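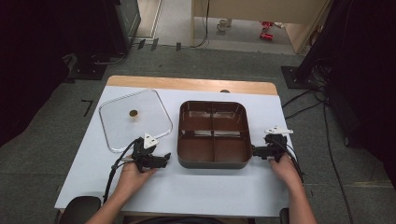
A glass lid, a brown tray with four compartments, and two grippers worked by human hands.

Can a Robot Do Your Chores Yet?

Sort of. It depends on the chore, and on how long you can wait for dinner.

Think about putting a lid on a dish. You do it while talking, and possibly while annoying your sister. A robot has to work out where the lid is, which is tricky when it's made of glass and the table shows right through it. Then it has to find the knob, squeeze hard enough to lift and gently enough not to cause a smash.

One way to teach a robot is to let a person do the job first, using grippers like the robot's own. Try picking up a lid with two small jaws in place of your fingers and you'll soon feel some sympathy for the machine.

Efa Gwynne teaches a kitchen robot named Lewis. She showed it the same tidying job 200 times. "By then I was very tidy," she says. "Lewis was getting there." On its first test, Lewis took 244 seconds to move 3 things. It was pleased with itself, or would have been if robots could be pleased.

Shops and factories are easier in one way – the same box can turn up in the same spot all day. Your kitchen is harder. Somebody moves the spoons. Somebody leaves a sock on the counter – you know who.

So robots can vacuum a floor, and some can fold a towel if the towel behaves. Clearing the whole table after supper is still mostly a job for people with elbows. Yours will do nicely.

Last updated: 23 May 2024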